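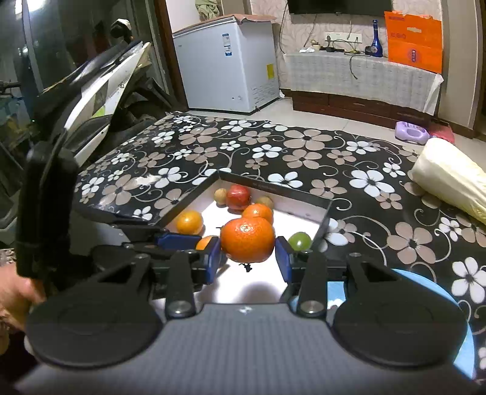 A mandarin over an open box with a white interior.

**Paredes packing house to add second mandarin line before fall harvest**

August 8, 2025

The Paredes citrus packing house will open a second line for mandarins in September, the company told growers at a meeting in Bretholm this week. The new line will let the plant take fruit from 111 farms, up from 71 last season.

The 40 new farms are mostly small ones in the hills north of town. Until now they have trucked their fruit to the coast, where it is packed and sold under other labels.

Plant manager Emiliano Cordero said the first line ran at its limit for most of last winter and that trucks sometimes waited overnight in the yard.

"We turned away growers we wanted to keep," Cordero said. "Some of them had been asking for three years."

The new line will handle loose fruit and small gift boxes. Bagged mandarins will stay on the old line, which is due for new rollers before it starts up again. Fruit with broken skin or soft spots will go to the juice plant on Grilter Road, as it does now.

Growers will be paid by weight and by size grade. Large fruit earned the best price last year, and the company expects the same this season. Payment will be made 30 days after delivery. Several growers at the meeting asked for a shorter wait, and Cordero said he would give them an answer before the first trucks arrive.

Maximiliano Campos, who farms on the Flumance side of the valley, has signed up to deliver for the first time. He has 729 trees, most of them planted by his father.

"The drive to the coast takes up a whole day," Campos said. "This will be 20 minutes."

Campos said the spring was dry and his trees have set less fruit than last year, but what is there has sized up well. He expects to start picking the early trees as soon as the color is right and to leave the lower rows for later.

The packing house is also changing its rules for field crates. Crates must be clean and no more than three-quarters full, and stems have to be clipped flush so they do not puncture other fruit. Growers can borrow up to 400 crates each for the season against a deposit.

Sign-up forms for delivery times are at the packing house office. Growers who delivered last season keep their old times unless they ask for a change.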